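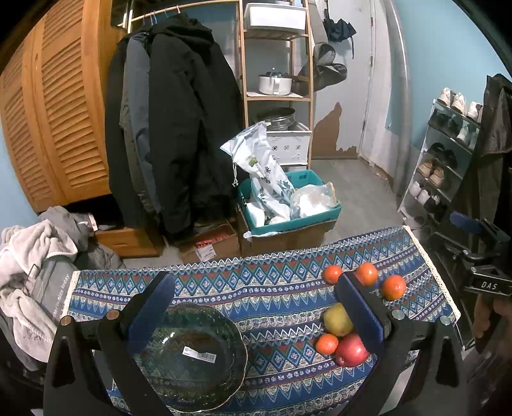
I moved the fruit into the bedroom in November and it has stayed there. The kitchen in this apartment is a counter, a sink and two burners in a hallway, and anything left on the counter ends up next to the rice cooker, which steams. Oranges went soft in three days out there. On the small table they last more than a week.

So the table has become the subject of this post. A couple of people asked how I have things set up since I moved, and most of what I have to say comes back to that table and what is around it.

The tablecloth came first. It's the blue one with the bands of zigzags and diamonds and little flowers, with the cream edging at the end. I bought it at the Saengthong market on the last trip home. The woman wanted 400 baht and I paid 400 baht, because it was hot and I had a bus to catch. Anong Phuthong, who was with me, told me on the bus that I should have gotten it for 300. She still brings it up.

It's a good cloth. The pattern hides orange juice and pen. I wash it cold with the dark clothes and hang it over the shower rod, and the edging dries long before the middle does. I've ironed it once. If you have one like it, iron it from the back and go around the edging, not over it. I went over it and one bit has been wavy ever since.

The green glass bowl is newer. I wanted a bowl for the fruit and I looked at a lot of them, wood ones and wire ones, and then I saw this one on a shelf at Tradach and that was the end of the search. It's clear green with a scalloped rim. The barcode sticker is on the inside, at the bottom, and I have not taken it off. I know. Soak it in warm water, rub it with cooking oil, use a hair dryer. I've been given all of the advice. I'll do it when I have an evening.

In the meantime the fruit mostly sits on the cloth beside the bowl. I like to see which orange is going first, and in a bowl the one on the bottom is always the one that goes. Small oranges are what I buy most, the kind you can peel in one piece over the trash can. Apples when they look decent. I eat the fruit at night, sitting on the edge of the bed, and I put the peel in a paper bag so the room doesn't smell like it in the morning. It smells like it a little anyway.

Now the shelves. The bamboo unit was in the old place too, where it held shoes. Here it holds what doesn't fit in the kitchen, meaning nearly everything. The white plastic box is on the top shelf. The white pot with the glass lid goes on the middle one, and that's the pot I use for soup. The steel pot sits down on the lattice basket, on the lower shelf, and comes out when somebody is coming over to eat. Having pots in the room where you sleep is strange for the first week. After that it's just where the pots are. The walk from shelf to burner is twelve steps — fewer than it was in the house I grew up in, where the big pots lived in a shed.

I did one thing right with the unit, and that was putting the heavy stuff low. At the old place I had it the other way around and it swayed every time I opened the door. Bamboo is light. If your floor is uneven like mine, fold a piece of cardboard under the front foot and check it again a month later, when the cardboard has flattened.

The teal crate and the cardboard box under it are what is left of the move. I hired Postton for the big things and did the rest myself on the bus, and the crate made that trip more times than I did with any one bag. The box is papers. I've opened it once to find my lease and closed it again. It's a decent height with the crate on top, and I've started setting the laundry there on its way to being folded, so I can see how this ends. In a year it will be furniture.

Clothes are the real problem in this room, and winter makes it worse. The wardrobe is wood with louvered doors and it's a nice piece, it came with the apartment, but winter coats take up so much of a wardrobe that there's no room left for the things you wear under them. I put the coats on the hanging rail for the season. The black hooded one gets the spot that's easiest to reach. It's warm enough for the walk to the train and much too warm for the train. The grey-blue jacket is for the in-between weeks, and we haven't had many of those.

I meant to buy more hangers and have put it off. A rail looks fine until you fill it, and then you stop being able to get anything off it with one hand.

The fleece is a different matter. Grey and white fleece does not fold. It goes into a shape like a loaf of bread and then slowly opens up again. I've tried rolling it and I've tried the vacuum bags from Rukerau, which worked until I needed a sweater. So the fleece lives in a pile, and the pile picks up other things, like the "nice today" tote bag. I've lost that bag in there more than once while I was getting ready to go out and buy oranges.

My plan for the pile is the drawer at the bottom of the wardrobe. It's deep enough. At the moment it has summer things in it, and those could go up into a suitcase until spring. I priced a second set of drawers before I thought of this, and the cheapest one I'd want was 144 dollars, plus delivery, and it would have to go where the table is. The table isn't moving.

A few smaller things, for the people who asked. The room gets sun until 3, and I pull the curtain before then if there's fruit out. The tablecloth doesn't slip, even on the smooth top, though I did think it would. Sweeping takes longer than it should on account of the crate and the box, and I sweep around them.

Next on the list is the drawer, then the papers, then the sticker. Anong is coming over for soup before any of that happens, so I need to get the steel pot down to the kitchen and wash it, and buy more apples.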